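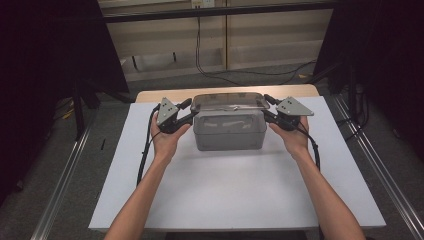 Clistoraのハンドグリッパー2本組を借りて1週間使ったので、記録を残しておく。購入ではなく、Canentという機材レンタルの窓口から借りた。貸出期間は7日間。返却は宅配で、箱と緩衝材は届いたものをそのまま使う。

先に書いておくと、これはロボット本体の製品ではない。人が両手に1本ずつ持って物をつかみ、その動きを記録して、あとでロボットアームに学習させるための道具である。アームを遠隔操作してデータを取る方法に比べて、アームがなくても始められるのが売りになっている。うちの作業場にはまだ双腕のアームを置いていないので、先にデータの取り方だけ試しておきたかった。

届いたもの

グリッパー左右各1本、ケーブル2本、中継ボックス、電源アダプタ、六角レンチ、紙の説明書。説明書は英語と日本語の両方が入っていた。日本語のほうは訳が古いらしく、ソフトの画面の説明が現行版と合わない箇所がある。英語のほうを読んだほうが早い。

収録ソフトの名前はNunlow。ダウンロードにはレンタル時に発行されるコードが必要で、これがメールではなく納品書の裏に印刷されていた。気づかずにサポートに問い合わせてしまった。返事は翌日の午前中に来た。

設置

机に白いシートを敷いて、その上で作業した。もともとの天板は木目で、説明書には無地の明るい面を推奨するとある。木目のままでも収録自体はできたが、ソフトの品質チェックで警告が何度か出たので、途中からシートを敷いたままにした。

ケーブルはグリッパーの下から出る。左右とも机の脇に垂らす形にしたところ、腕の動きの邪魔にはあまりならなかった。ただし机の奥まで手を伸ばすと引っ張られる感じがある。付属のケーブルは短めなので、机の幅が広い人は延長を別に借りたほうがいい。Canentのサイトではオプション扱いになっていて、私は頼まなかった。

最初の校正には手間がかかった。左右を決められた順番で動かして、画面に「Ok」と出れば終わりなのだが、右だけがなかなか通らない。4回やり直した。原因は右のプレートのねじが少し緩んでいたことで、六角レンチで締めたら次で通った。出荷時の点検で見てほしいところではある。

持った感じ

握りの部分は黒色で、滑りにくい。指をかけて握り込むと先端の爪が閉じる。上に灰色の三角形のプレートが付いていて、これが外側に張り出している。見た目ほど重くはないが、両手を体の前で近づける動作ではプレート同士の間隔を気にする必要がある。小さい物を両手で扱うような作業には向かない。

爪は短い。厚みのある物を深くくわえることはできず、縁や角をつまむ使い方になる。手の大きさは人によるだろうが、私の手(手袋のサイズでM)では無理なく握れた。連続で使うと親指の付け根が疲れてくる。30分やったら休む、というくらいがちょうどよかった。

試した作業

主に試したのは、半透明の収納ボックスを両側から挟んで動かす作業である。箱は灰色の半透明のプラスチック製で、ふたのほうが少し色が濃い。ふたの縁に左右の爪を当てて挟み、持ち上げて、置く。人の手でやれば何も考えない動作だが、グリッパー越しだと力のかけ方が左右でずれやすい。左を強く握りすぎると箱が右に傾く。

最初のうちは縁から爪が滑ることが多かった。先に片側を当ててからもう片側を寄せるやり方に変えて、安定した。データとしては左右が同時に動くほうがきれいなのかもしれないが、失敗の多いデータを増やすよりはいいと判断した。

半透明の箱を選んだのには理由があって、うちで将来アームにやらせたいのが部品箱の出し入れだからである。棚に入っている箱の多くが似たような素材で、カメラで輪郭を取りにくい。実際、ソフトの確認画面でも、箱の手前側の面は白い机の上でぼんやりして見えた。ふたの縁は比較的はっきり写っていた。つかむ場所をふたの縁に決めたのは、そういう事情もある。

ほかに布のたたみ作業とマグカップの移動もやってみた。布は問題なし。マグカップは取っ手に爪が入らず、口の縁をつまむことになった。中に水を入れて運ぶのはやめておいた。

1週間の収録数は全部で543本。このうち9割ほどが箱の作業で、残りが布とカップである。失敗した分も消さずに残してある。

ソフトについて

Nunlowは軽い。5年前のノートPCでも引っかからずに動いた。録画の開始と停止はキーボードのスペースキーで、これは正直使いにくい。両手がグリッパーでふさがっているので、毎回どちらかを置くことになる。フットスイッチに対応しているという記述が説明書にあり、手持ちのものをつないだら認識した。これから借りる人はフットスイッチを用意しておくといい。

収録したデータは1本ずつフォルダに分かれて保存される。フォルダ名が日時だけなので、作業の種類を後から区別しにくい。メモ欄はあるが、書いた内容はフォルダ名に反映されない。私は作業の種類を変えるたびに保存先を切り替えて対応した。

途中で一度、右のグリッパーの開閉だけ記録されていない時間帯があった。ケーブルの差し込みが浅かったようで、挿し直したら直った。画面上には警告が出ていなかったので、確認用の再生をしなければ気づかなかったと思う。ときどき再生して確かめること。

書き出し形式は2種類から選べる。片方は一般的な学習用の形式に近く、手元のスクリプトを少し直しただけで読み込めた。もう片方は独自形式で、今回は使っていない。

サポートと料金

サポートはメールのみ。2回問い合わせて、どちらも翌営業日には返事が来た。校正が通らない件については、こちらで解決した後にねじの確認を勧める返信が届いた。内容は合っていた。

料金は構成と期間で変わるので、ここには書かない。Canentのサイトで見積もりが出せる。1週間だと割高で、1か月にすると1日あたりがだいぶ下がる。私の場合、最初の2日は設置と校正と慣れるのにほとんど使ったので、まともに収録できたのは後半である。試すなら2週間は見ておいたほうがいい。

良かった点

アームがなくても両手作業のデータが取れる。設置に専用の台が要らない。握りが滑らない。ソフトが軽い。

気になった点

右のプレートのねじ。ケーブルの長さ。日本語の説明書が古いこと。爪が短く、つかみ方が限られること。スペースキーでの録画操作。差し込みが浅くても警告が出ないこと。

買うかどうか

今のところ買わない。使う時期が限られているので、必要なときに借りれば足りる。アームを入れるのは早くて6月の予定で、その前にもう一度、今度は長めに借りて箱の作業だけを集中的に収録するつもりでいる。爪については長いものが別売りであるらしく、次回は一緒に借りられるか聞いてみる。

集めたデータで学習させた結果は、アームが来てからでないと何も言えない。手元では再生して軌跡を見ただけである。左右の位置のずれは、見た範囲では気になるほどではなかった。

返却は明日の集荷で出す。六角レンチの入れ忘れに注意。

2021年3月21日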